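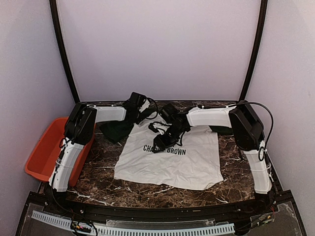 Two-arm cell with a flat cloth bag on the tabletop.

Cable and fabric checks for two-arm cells

Use this procedure at Carkholm before any run with bags, towels or other soft items. It takes 6 minutes.

1. Stop both arms and wait for the drives to hold.
2. Look at the cables near each gripper. A loop lying on the cloth can get pinched in a fold. Clip it back to the link -- never tape it.
3. Move each elbow through its full range at low speed. The cable should not pull tight at any point.
4. Lay the bag flat. Printed side up is fine.
5. Keep tubs and spare fabric outside the shared reach of the arms.
6. Check that wiring below the table is clear of the front rail.
7. Write the result on form 131 and sign it.

If a cable jacket is nicked, tag the cell out and call Berwyn Landeg at extension 158. Do not restart it yourself.

Revised 27/09/2026 by Gwilym Llewellyn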